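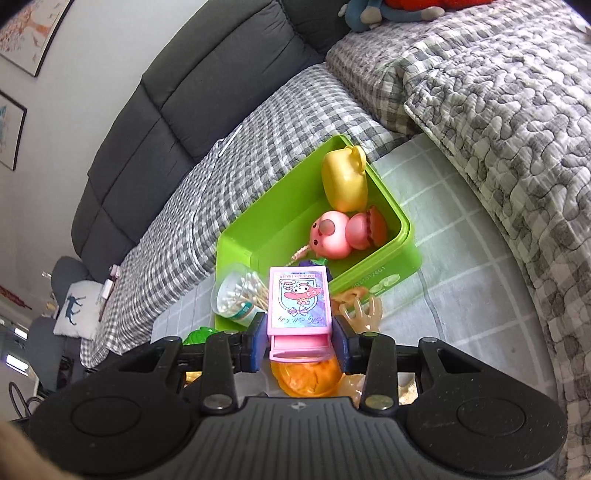
Chapter 5
The One-Box Living Room

Most advice about tidying a family living room comes down to a purchase. Buy a bin, put the small things in it, and the room will look after itself. This chapter asks how well that advice holds up. The claim is usually made by people who sell bins, and the evidence offered for it is usually a photograph of a room on its best day.

We begin with the small stuff, where the claim is weakest. Toys for a young child, cotton swabs, a hair clip, a drawer-style box with an eraser in it: none of these is large, and all of them end up near the sofa. They have different users and different risks. A single bright green box on the floor will hold every one of them. Whether it should is another matter.

5.1 What "put away" means

In her course notes for the Alalmont housekeeping certificate, Toshiko Ikeda defines an object as put away when "the next person who needs it can find it without asking." It is a stricter test than it sounds. A toy cup in a box of toys passes. Cotton swabs in the same box pass only if everyone in the home has been told, and in that case the telling is doing the work and the box is doing very little.
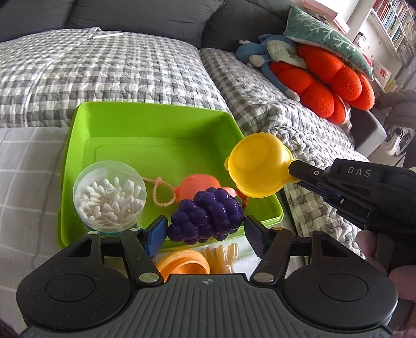 Ikeda's test also catches a habit that students rarely notice in their own homes. Things that are soft get left where they are. Plush toys, cushions and quilts stay on the sofa in rooms that their owners describe as tidy, while a hard plastic toy on the same seat would be picked up at once. There may be good reasons for this, but "it looks fine" is a weak one. Ask where a plush toy lives. If the answer is "the sofa," then the sofa has become storage, and it should be counted as such when you plan the room.

5.2 The reused container

Many homes use a food box or a cookie box for storage. Writers on thrift are fond of the practice, and it costs nothing. The usual objection is that the label lies: a box that says cookies and holds a hair clip fails any newcomer to the house. Hoi-yan Kong takes the opposite view. She argues that a family learns a color faster than it reads a label, and that a strong green will be remembered after the printing has been forgotten.

Kong's argument deserves some caution. Her survey for Brerell drew 2,207 replies, all from people who had signed up for a newsletter about storage. They may well remember their boxes better than the rest of us do. 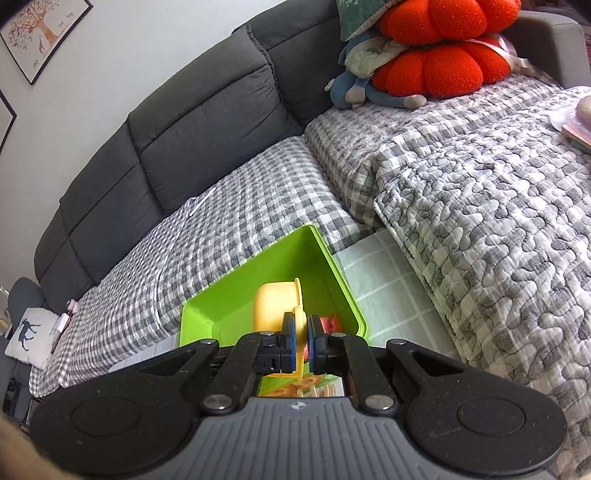
There is also the question of depth. A bin with tall sides hides its contents from anyone standing across the room, and that is most of its appeal. It also lets small pieces sink under large ones. A bowl dropped in last will cover whatever went in first, and a child looking for one toy will empty the lot onto the floor mat. A shallow tray avoids this but hides nothing. Be suspicious of any product said to do both.

Before reading on, choose one container in your own living room and write down what you believe is inside it. Then look. Keep the list, as you will need it for the exercise in Section 5.4.

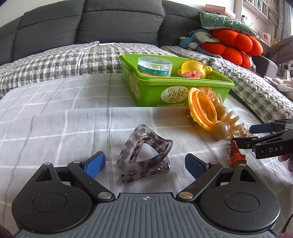
5.3 Sorting by user or by use

Two methods dominate the older textbooks. The first gives each member of the household a container. The second gives each activity a container, so that grooming items go together and toys go together, whoever owns them. Supporters of each method tend to test it against a badly run version of the other. We will try both on the same set of objects, spending 30 minutes on each, and compare what is still out of place afterward.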